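In Defense of the Slow Robot

Posted September 2, 2022 by Wenceslao Saavedra

Every year some parent asks me why the robotics club doesn't build something useful. By useful they mean something that drives fast and throws a ball. I used to apologize. I have stopped, partly from conviction and partly because the apology took longer than the meeting.

Our students spent the whole of June teaching an arm to play whack-a-mole, minus the moles. They named the project Drokik, for reasons they declined to share with the adult in the room. It logged 1,316 attempts, and I was present for enough of them to have opinions.
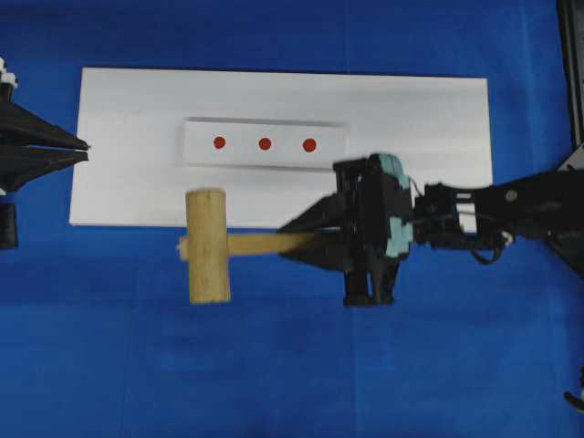
My first opinion is that a game a toddler can win is an excellent thing to assign to a seventeen-year-old. A toddler doesn't have to write down what "hit it" means. My students did, and they argued over it for two meetings. Three red dots in a row on a white board look like the simplest target in the world until you have to say which one, from what height, and how hard. The mallet is held by its handle, out to one side, so the arm has to know where the head is as well as where its own fingers are. Fidel Montecinos, a junior, filled 31 pages of a notebook on that question alone. I have seen college applications with less thought in them.

The competition people will tell you that pressure builds character. Maybe so. We went to the Farniria Open once, and what I saw it build was a great deal of shouting about batteries. The winning team had bought most of its robot from a catalog and spent 100 percent of its pit time decorating it.
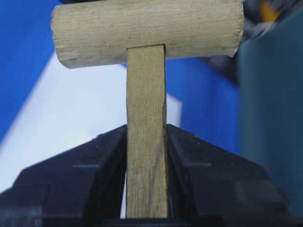 I would rather grade the dull parts. Grip, for instance, gets no applause at any tournament I know of, and it is where most of the learning went. A flat wooden stick gives two fingers a decent pair of faces to press on, and the round head at the top gives them something awkward to carry. Get a student to explain why both of those matter and you've taught a fair amount of physics without once using the word, a word that empties my classroom.

So no, the club will not be driving fast this fall. We'll be on the same board, with a new set of arguments — Fidel wants to talk about rhythm. Parents are welcome to come and watch. Bring a book.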